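What the fingers know about cloth

Rigid objects have been a manageable problem for robot manipulation for some time. A mug has a handle, a mass and a pose, and all three can be estimated before contact. Fabric offers none of this. Its shape depends on how it was last dropped, its edges hide under its own folds, and a grasp changes the thing being grasped. The group led by Cayetano Rivas at the Prernel laboratory in Grollusberg has spent two years on the narrowest version of the question: where to close two fingers on a piece of cloth that lies on other cloth.

The method, called Bullano, is trained on demonstrations recorded with a hand-held gripper. A person carries the tool through ordinary rooms and picks up whatever textiles are there, while a wide-angle camera on the tool records the fingers and the space in front of them. No robot arm is present during recording. The trained policy is later run on an arm fitted with the same fingers and the same camera, so that the view at test time matches the view in the recordings.

The first data set held 1223 demonstrations, most of them made on bare tables. Policies trained on it did well on bare tables and poorly elsewhere. The usual failure was a double grasp: the fingers closed on the target and on the layer beneath it, and both came up together. Rivas puts this down to a missing signal. On a table, closing too deep costs nothing, as the surface does not fold. On a bed it does.

The group therefore discarded part of the set and recorded again on soft ground. Blankets, cushions and heaped clothing were left as they lay, and the operators were told not to tidy.

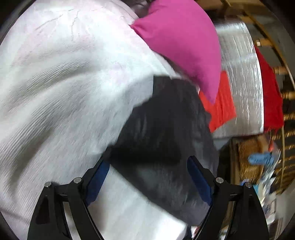 Why not simply measure the force at the fingertips and stop when it rises?

Because two thin layers and one thick layer can produce nearly the same reading. The group tried a force threshold early on and found that any value low enough to prevent double grasps also caused the fingers to stop short on heavier fabric.

Bullano uses the camera view alone. It predicts a short sequence of finger motions, executes the first part and then predicts again. The important change lies in the labels. Each demonstration is cut at the moment of closure, and the frames just after it are marked according to whether the lower layer moved with the upper one. The policy learns to treat movement below as a reason to open slightly, shift and close again.

On the arm, the results are mixed but useful. Over 800 trials on layered fabric, double grasps became much less frequent than with the table-trained policy. Single grasps also took longer, as the arm now makes small corrections that a person would skip. Performance was weakest where target and support had the same colour and a similar weave - the case in which visual evidence of a second layer is thinnest.

Echevarría, the firm that machines the fingers, has since supplied a softer pad for comparison. It grips fleece more reliably and cotton sheeting less so, and the group has kept the original for now. The next recordings, planned for October, will add damp laundry, which clings to itself and hangs differently once lifted.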